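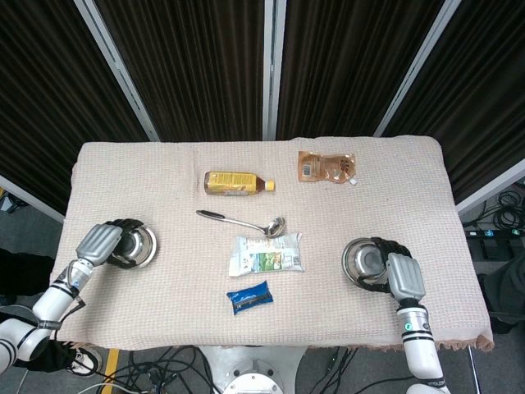
Waffle-knit cloth on the table, bottle with the orange cap lying on its side.

Sunday, dye bench. Second madder bath on the Skarnberg wool, 50 grams dry. Held it under a simmer for two hours and got brick – Kosmas says salmon, but Kosmas says that about everything.

Lorkmont tap water is hard enough to chew, so next skein goes in rainwater. Alum is down to the last 4 spoons. Ozan has the good thermometer and claims otherwise.

Fudari swatches still bleeding after five rinses. Leaving them overnight and thinking about something else.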